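Last updated: April 26, 2021
Filed under: Bench Notes / Cords and Cable

Bend Radius, Service Loops, and a Lamp That Kept Failing

The lamp is a Bolden clamp-on desk lamp with two jointed sections and a cord that runs down the outside of both. I have replaced the cord three times. Each time the break was in the same place, just past the lower joint, where the cord leaves a small plastic clip and turns toward the base. The jacket was intact on all three. The neutral conductor was open on two of them and intermittent on the third.

The first two times I blamed the cord. The third time I measured the bend.

With the lower section pushed all the way down, the cord turns through a right angle in less than its own diameter. The usual rule of thumb for a flexible cord that moves in use is an inside bend radius of at least six to eight times the outside diameter, depending on who wrote the rule and what the cord is made of. A fixed cord can take a tighter bend. The clip on the Bolden holds the cord rigidly, so all of the movement happens in the first quarter inch outside it. The copper there is being worked at one spot, and copper hardens when it is worked. Individual strands go first. The remaining strands carry the current until there are too few of them, the spot heats up, and eventually the last ones part.

A meter check at the plug will usually miss this. The reading is fine with the cord straight and fine with most of it bent. You have to hold the cord at the suspect point, flex it slowly in each direction, and watch for a jump. My Tellell meter is slow to settle on the resistance range, so I use the continuity buzzer and listen for dropouts instead. Do this with the lamp unplugged.

The test rig

Last August I built a crude flex tester: a gear motor, a crank, a swinging wooden arm, and a block to clamp the fixed end. The arm swings the cord 90 degrees to one side and back. A mechanical counter clicks once per full cycle. A low-voltage supply and a relay stop the motor when the conductor opens for longer than the relay takes to drop out. Very short dropouts get past it, so the counts below are on the generous side.

All samples were cut from one length of two-conductor lamp cord, bought off the reel at Patwary in Lurnport. Each carried a 200 gram weight on the moving end to keep it from buckling.

Sample A was clamped the way the lamp clip does it, with a square edge. It opened at 1,132 cycles.

Sample B used the same clamp with the edge filed to a radius of an eighth of an inch. It opened shortly after 2,000.

Sample C had a rubber strain relief sleeve two inches long, tapered toward the free end. It reached 3,000 with no dropout and I stopped the motor. I cut the jacket open afterward and found no broken strands that I could see under a loupe.

One sample of each is not a study. I did run a second A, which failed a little earlier than the first, and I lost the exact count when I bumped the reset. Treat the numbers as an ordering.

What the loop does

A strain relief spreads the bend at the point where a cord enters something. A service loop deals with a separate problem, the change in path length when a joint moves. If the cord runs along the outside of a joint, the path gets longer as the joint opens and shorter as it closes. Without slack, opening the joint pulls on both clips. With too much slack, the cord hangs out and catches on things.

To size the loop, open the joint fully and lay a string along the route between the two fixed points. Mark it. Close the joint and do the same. The longer of the two is the minimum, and I add enough to keep the curve above the recommended radius in both positions. On the Bolden, the added length came to three inches. It looks like a lot until the lamp is moved. 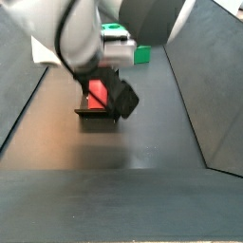
Black cable looped along the outside of a curved white housing.

Clip placement matters as much as length. The clips should sit on the rigid sections, well back from the joint, and the cord should leave each one pointing in the direction it wants to go. If the clip aims it somewhere else, the cord has to correct within the first half inch, and you have rebuilt the original fault. I moved the lower clip on the lamp two inches down the arm and turned it 30 degrees. The old screw hole is still there. I have not filled it.

Twist is the other thing to watch. A cord that bends in one plane will last much longer than one that also rotates along its axis. Flat lamp cord is poor at both: it bends easily across its thin dimension and resists the other, so any rotation at the joint forces it to bend the hard way. Round cord costs more and is stiffer overall but has no preferred direction. For the fourth replacement I used round, with the finest stranding I could find in that gauge.

Chanida Sangkhawat, who rewires old sewing machines, wrote to point out that zip ties are a common cause of the same failure. A tie pulled tight makes a hard edge and compresses the insulation as well. She uses waxed lacing cord, tied just snug enough that the cable can still be slid through by hand. I tried it on the upper section of the lamp. It takes longer, and the knots need trimming, but the cable is free to shift a little under the ties when the arm moves.

Parts used, for anyone with the same lamp: six feet of round two-conductor cord, one tapered rubber sleeve, two P-clips one size larger than the cord, and a short strip of silicone tape inside each clip. The sleeve has to go on before the plug. I have now forgotten this twice.

Still to do: run sample C to failure, and repeat A with the round cord in the square clamp. The gear motor has developed some play in the output shaft, so the swing angle needs to be checked again first.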